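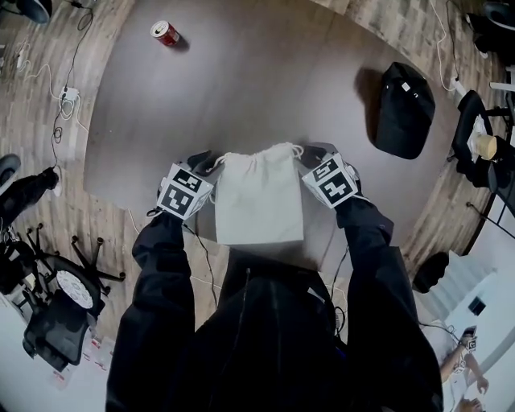 Lists > Lulitz > Handheld collection > Thread

Thread index | Previous | Next | Reply | Log in

Re: drawstring bags, episode boundaries and rejects
From: Stijn Declercq
To: lulitz-collection

Zarmeena Farooqui wrote on Tuesday:

> I have been through the first batch of the bag task and have three
> questions before I start training on it.
>
> 1. Where does an episode begin? In some the bag is already held by
> both corners at the first time step, in others there is a long
> approach with the bag flat on the table.
>
> 2. The sheet says 1040 episodes recorded and I can load 948. Are the
> others lost or rejected?
>
> 3. Gripper width is noisy once the fingers have closed on cloth. Is
> that the markers or the fabric?
>
> Zarmeena

Taking these in order.

1. An episode should begin with both grippers open and clear of the cloth. Those that start with the bag already in the air come from Milan's first session, when we were still recording the lift and the opening as separate tasks. They are labelled "open_only" in the notes column but the label was not carried into the export. I will add it. Please do not merge them with the full task: the starting states are too different, and a policy trained on both will tend to skip the approach.

For the full task the order is now fixed. Left gripper takes the left top corner, right gripper takes the right, lift until the bag hangs clear of the table, pause, then spread. The pause matters for segmentation, as we cut on gripper speed. If the demonstrator runs the lift straight into the spread, the cut lands somewhere arbitrary and has to be moved by hand.

2. Rejected, and still on disk. All 92 failed the tracking check, which throws out any episode where either marker cube is lost for more than 7 consecutive samples. Most of the losses are on the right cube during the spread, when the wrist turns inward and the cloth comes up in front of it. Valdis thinks half of them could be recovered by interpolating. I would leave them out for now. The spread is the part we care about and I do not want invented poses in it.

3. Mostly fabric. The cotton bunches where the cord runs through the hem, so the same grasp closes to a different width depending on how much of the gather is between the fingers. Josefien measured the width error on a rigid block and it was well below what you are seeing. I suggest you treat width as open/closed with a threshold for this task and keep the continuous value for the others.

Two further points for anybody collecting this week.

Clutter stays on the table. We had a request to clear everything except the bag, and the answer is no. A drinks can, a backpack, cables across the near side - all fine, provided the grippers can reach the bag without pushing through them. Move things between episodes, not during. The same goes for the chairs and whatever is on them.

The cord is to be left as it falls. Several people have been tucking the loop in before starting, which gives us a very tidy set of bags that we will not meet at Gendadholm. If the loop snags on a finger, carry on to the end and mark the episode "snag". We have 429 episodes with the cord untouched and I would like that to be the larger share by the end of August.

When two people are collecting at once, check that each pair of grippers has its own set of marker IDs before you start. The tracker does not complain about duplicates, it just jumps - and the jump can be small enough to pass the check.

The Protura export still writes left and right in the wrong order if the session was restarted. Valdis has a fix but it is not merged. Until then look at the first grasp and compare.

Stijn

--
Stijn Declercq
Data collection, Prins group

0 shares | 4 replies

Previous in thread | Next in thread | Back to list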